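About Us

Dristlow Equipment Planning

Small outfit, started in May out of one rented desk, now a few more. We help workshops, colleges and small labs work out what automation gear to buy, what it'll really cost, and when to hold off. That's the whole business.

We don't sell robots. No commission from anyone who does, either. You pay us a flat fee, you get a plan and a budget you can put in front of whoever signs the cheques.

What we do

Needs list first. What task, how often, who's going to run it. Then quotes, at least two, on the same terms so they line up. Then the bits that get left out of quotes: freight, spare fingers and pads, mounts, licences, training hours, floor space, power. Those bits sank our very first budget and we've kept a checklist ever since, 20 lines long at last count.

Hand-held gear gets its own page in the plan. Two people with a gripper each and a plain cardboard box on a table will teach you plenty about a job before you've spent a dollar on an arm. We push that hard with new clients. Cheap to try, easy to send back, and you find out pretty quick if the task was worded wrong in the first place.
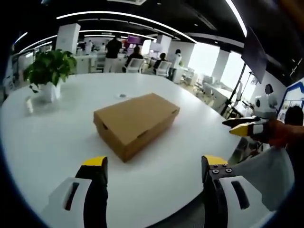 Jonard wrote to us after their budget round that the trial stage was the only line their finance people didn't argue with, and that they'd wished it was longer. Fair enough. We've since made it longer in the standard plan, and it can be booked by itself if you're not ready for the rest.

How we charge

Planning session is $370, remote or at your place if you're near enough. Full equipment plan with a three year budget is $678 on top. Travel is at cost, reciepts attached. Schools and non-profits get 20 per cent off both, just say so when you book.

Who we work with

Bondale, for their packing benches. Hauksdóttir, who wanted a second-hand arm and ended up leasing, better fit for a labour budget that changes every season. A couple of colleges. One hobby club, which was fun.

What we won't do

Programming. Repairs. Writing a grant application for you, though we'll check the numbers in it. We also won't tell you a machine pays for itself in a year unless the sums say so, and mostly they dont.

Getting in touch

Use the contact form. Tell us the task, rough budget, and when your financial year ends, that last one matters more than people think. We favour short emails. Reply inside two working days, longer if we're on the road.

Prices on this page last checked July 14, 2018.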